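Nurbridge Guest House
Annual Walk-Through, September
Inspector: Piyumi Siddiqui
Comments read and answered by: Shiuli Pathirana, owner

Key: OK / FIX / FIX NOW. Anything marked FIX NOW gets done before the next guest checks in. Anything marked FIX gets done before I come back, and I do come back.

ENTRANCE AND STAIRS

Front steps, level and secure - OK
Handrail, outside - FIX
Wobbles at the bottom post. It wobbled last year too, and last year's sheet says "tightened." I would like to meet the person who tightened it.
Owner: You have met her. I'll get a longer bolt.

Porch light - OK
Stair carpet, no loose edges - FIX NOW
Third tread from the top. I found it with my foot.

Stairwell smoke alarm - OK
Tested at 10:15, to the lasting regret of the couple in Skukach. (For new staff: the rooms are named, not numbered. Skukach is the one over the kitchen.)

KITCHEN

Extinguisher charged and reachable - FIX
Charged, yes. Reachable if you first move a stockpot, a bag of onions and the recycling. Please hang it by the door.
Owner: The hook by the door is where the aprons go.
Then the aprons are going to have to be brave.

Range hood filter - FIX NOW
I have seen cleaner filters on fishing boats.
Outlets near sink, GFCI, trip and reset - OK
Fridge temperature - OK
Knife storage - OK
First aid kit - FIX
Eight finger bandages, no gauze, and a tube of burn cream older than the stove.

BOILER CLOSET

Carbon monoxide alarm - OK
Clearance around boiler - FIX NOW
Folding chairs again. The sign on the door says KEEP CLEAR. One of the chairs was leaning on the sign.
Relief valve, no drip - OK
Service tag current - OK
Log reads 1,136 hours since last service. Fine.

ORBÁN (front double)

Window opens and stays open - OK
Window latch - OK
Lamp cords - FIX
Bedside lamp cord runs under the rug. Reroute it along the baseboard.
Smoke alarm - FIX NOW
Low-battery chirp. I was in the room four minutes and it had already started to feel personal. How long has it been doing that?
Owner: Guests have described the room as "full of birdsong."

STUDERO (back double)

Radiator valve - OK
Closet rod, holds weight - OK
Path from bed to door - FIX
The luggage rack sits squarely where anyone leaving in the dark will find it. Move it to the far wall.
Space heater - FIX NOW
Remove. The house rules say no portable heaters in the guest rooms, and the house rules are framed on the wall directly above it.
Owner: It was a cold April.
It is September.

BEDDING AND SOFT FURNISHINGS, ALL ROOMS

Mattress tags attached - OK
Bed frames, slats and legs - FIX
One slat out in Skukach. Pushed back in by hand, needs a screw.
Drapes clear of radiators - FIX
Orbán only. Hem them or tie them back.
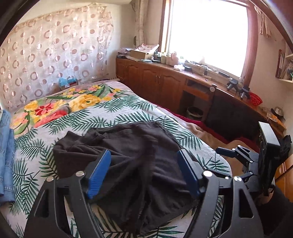 Bedspreads clear of heaters and lamps - OK
Most fires in places like this begin with something soft left against something hot, so I check every bed and whatever has been dropped on it. Clothes tossed over a lampshade to dim it are the classic. A crumpled dark garment on top of a bedspread, palm fronds, big flowers and all, gets no mark from me for safety. Tidiness is a separate form, and I don't do that one.
Owner: Those flowers get more compliments than the breakfast.

Spare blankets stored off the boiler closet floor - OK

PAPERWORK

Evacuation map in each room - FIX
Studero's map still shows the back porch, now a bathroom. Anyone following it will end up in the shower.
Emergency numbers by the phone - OK
Guest book signed in and out - OK
Repair budget - see below
Owner: I have $215 set aside. Does that cover it?
It covers the bolt, the batteries, the gauze and a new filter. Moving the folding chairs is free.

Sheet left on the kitchen counter at 12:40. Please initial each FIX as it's done, and for the handrail, initial it after you have leaned on it.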